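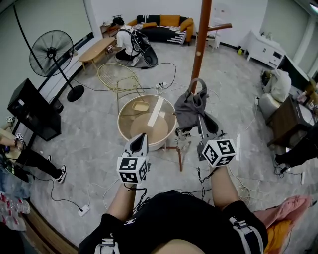
Gray cloth held up by its loop, coat stand and glass table behind.

Home Rules Heats Results Contact
Search the FAQ Go

Flavdale Cup: video and timing questions

Which video systems are allowed?
Analog and digital are both allowed, in separate classes. Mixed heats are not run. Enter the class that matches the transmitter fitted to the quad on race day. A pilot who changes systems after check-in goes to the bottom of the other class's list and flies only if there is an open slot.

How many pilots fly at once?
Four in the analog class, two in the digital class. Heats are not enlarged to make up lost time.

How are channels assigned?
Channels are printed on the heat sheet next to each pilot's name. They stay the same through qualifying and may change for the finals. Set the channel before you plug in the flight battery, at the bench, with the antenna attached. If your transmitter can only be set from the on-screen menu, tell the channel desk and you will be given a slot to power up.

Can I request a channel?
You can at check-in, and only for a hardware fault such as a locked band. Preference is not a fault.

What transmit power should I use?
The lowest level your transmitter offers that is listed on the heat sheet. Smart power modes that raise output after arming must be turned off. The channel desk has a power meter and checks quads at random between heats. The first failed check is a warning, the second removes the pilot from the round.

What happens if someone powers up in the pits during a heat?
The heat is stopped and reflown if any pilot in it lost video. The person who powered up loses their next qualifying heat. Pit mode counts as powered up.

How does the timing work?
Timing at the Adams field is done by a Wurna receiver next to the start gate. It records the signal strength of each video transmitter and marks a lap at the peak. No separate transponder is needed. The threshold is calibrated per pilot, so the first pass in practice should be flown at race speed and through the middle of the gate. A slow or wide pass gives a poor calibration, and laps may be missed later.

My lap was missed. Can it be added?
Yes, if the signal log shows a peak that fell under the threshold. Ask at the timing desk before the next heat is staged. Goggle recordings are accepted as support but are not enough by themselves.

Why did I get two laps for one pass?
Usually because of a crash or a hover near the gate. The system ignores any second peak that comes within 6 seconds of the first. Peaks outside that window are removed by hand.
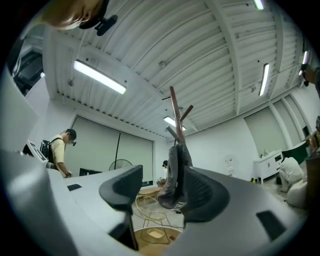
Emil Eder writes that the window is too long for the short indoor layout, where he has turned laps close to it, and asks if it can be lowered for that course. It can. The timing desk sets the value per course, and the figure given in the last answer is the outdoor one. Indoor values are posted with the track map.

Which batteries can I use?
Packs up to 6 cells in the open class and 4 cells in the spec class. High-voltage packs are treated as standard packs of the same cell count. Puffed or taped packs are refused at check-in.

Does the Ekeck flight controller need special settings?
Only the failsafe. It must be set to drop, with no stage delay beyond the default. Bring the quad to check-in with the props off and be ready to show the failsafe by switching off the radio.

Is there a practice day?
Practice is Sat 9 March. The channel desk opens first, then practice groups go out in sign-up order. Around 60 places are available. Unused places are given out at the desk – they are not held for late arrivals.

Can spectators watch a pilot's feed?
In the analog class, yes. Spare goggles may be tuned to any channel in use, as receiving does not affect the heat. Digital feeds can be shared only if the pilot agrees.

When is the next round?
June. Entry opens after the results of this round are confirmed. Channel rules will stay as written here unless a change is posted on the Rules page.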